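**Ticket:** Arm drifts from the recorded path during kitchen-table teaching
**Opened by:** Segundo Quispe
**Assigned to:** Lizeth Escobar
**Site:** Villanueva, table 2
**Status:** closed, one item moved

**Problem**

When I teach the arm by remote control, the path I record and the path it plays back are not the same. The task is to pick the ketchup from the oval plate and put it in the blue bowl. In playback the gripper closes too early and too far to the left. It started after we updated the Skarnar control software in December. Before the update I had 291 good demonstrations of this task and I would like to keep them.

**What I tried first**

I restarted the arm and the leader handle. No change. Then I recorded seven new demonstrations with the same table setup, all of them slow. Playback was wrong in every one, always to the same side. I did not change the speed limit. 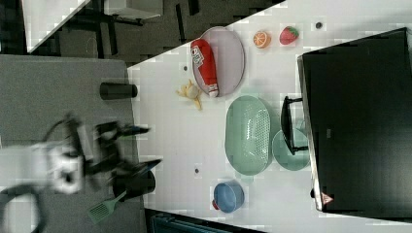 The error is larger when I move fast. If I stop for a moment before closing the fingers, playback is nearly correct. For this reason I suspected a delay between the handle and the arm, and I did not suspect the calibration. Please tell me if this thinking is wrong.

**Reply, Lizeth**

Your thinking is good, but please check two things before we blame the delay.

1. Open the log and compare the time stamp of the handle with the time stamp of the arm. They should come from the same clock.
2. Switch to hand guiding and teach the same path by holding the arm. In this mode the handle is not used, so if playback is still wrong, the handle is not guilty.

Do not delete the 291 old files. Copy them to the Bomar drive and leave them there for now.

**Segundo, after the checks**

Files are copied. Hand guiding works well: I taught the path two times and both playbacks were on target. I went back to remote control and the error came back at once.

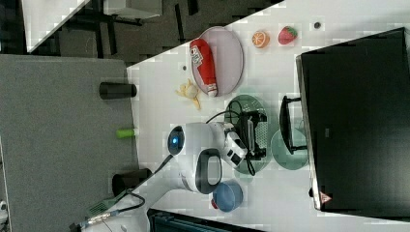 I also compared the time stamps. The handle uses the clock of the teaching computer and the arm uses its own clock. The difference is 21 milliseconds at the start of a session and it grows while I work. After the lunch break it was much bigger — I am sorry that I did not write down the value.

**Reply, Lizeth**

Then we have the reason. The update reset the clock setting to "local", and it has to be "shared". You find it under Session > Timing. Change it, close the program fully, and open it again. If you only press Reconnect, the old setting stays in memory. We had the same case in Clesport and lost a morning because of Reconnect.

**Steps that fixed it**

1. Saved the session and closed the Skarnar program.
2. Opened it again, set Timing to "shared", closed and opened one more time.
3. Checked the log. Both time stamps now come from one clock and the difference does not grow.
4. Recorded new demonstrations by remote control at normal speed, then played them back. The gripper closes at the right place.

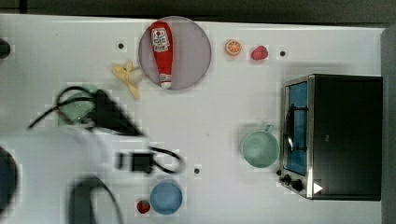
**Still open**

- The seven demonstrations with the wrong timing are marked "do not train". Lizeth will see if they can be corrected from the log.
- The timing setting should be on the start checklist for every table. I moved this to a separate ticket.
- The old 291 files play back correctly with the new setting. I tested only a few of them and will test more tomorrow.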